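Novelty pillow

A novelty pillow is a cushion or bed pillow whose cover carries a printed picture or pattern chosen mainly for decoration or play. The term takes in character pillows sold for children's bedrooms, souvenir cushions, seasonal designs and travel pillows in bright prints.
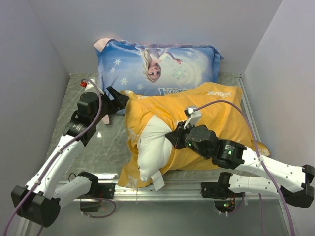 A blue pillow with a winter-themed print of a cartoon princess, stars and snowflakes

History

Embroidered cushions with mottoes and portraits were made at home long before printed ones were sold. Souvenir covers, usually satin with a fringed edge, became common at fairgrounds and seaside resorts in the early twentieth century. Cheap screen printing on cotton brought picture cushions into department stores after the Second World War, and licensed cartoon characters followed as children's television spread.

The textile historian Poonam Srivastava dates the modern trade from the arrival of polyester covers, which take bright colour well and survive repeated washing. Her catalogue of the Troklow collection lists 3062 covers, of which 133 are hand-painted.

Construction

Most covers are polyester, cotton or a blend of the two. Polyester is generally printed by dye sublimation, in which heat moves the colour from a paper sheet into the fibre. Cotton is screen printed or printed digitally with pigment or reactive inks. Designs are often placed on one face only, with a plain colour on the reverse.

The usual filling is hollow polyester fibre. Feather, kapok and shredded foam are also used – foam mostly in travel pillows. Removable covers close with a zip or an envelope flap, while smaller pillows for children are often sewn shut.

Care

Printed covers are normally washed inside out in cool water and dried away from direct sun, as pigment prints can crack or fade. Sewn-shut pillows may be machine washed if the label allows it, but need a long drying time to keep the filling from clumping.

Collecting

Older souvenir cushions are collected for their place names and lettering. Condition counts for more than age, and covers with the original fringe are preferred. The Troklow collection lends up to 200 covers a year to regional museums.

See also
Bolster
Throw pillow
Pillowcase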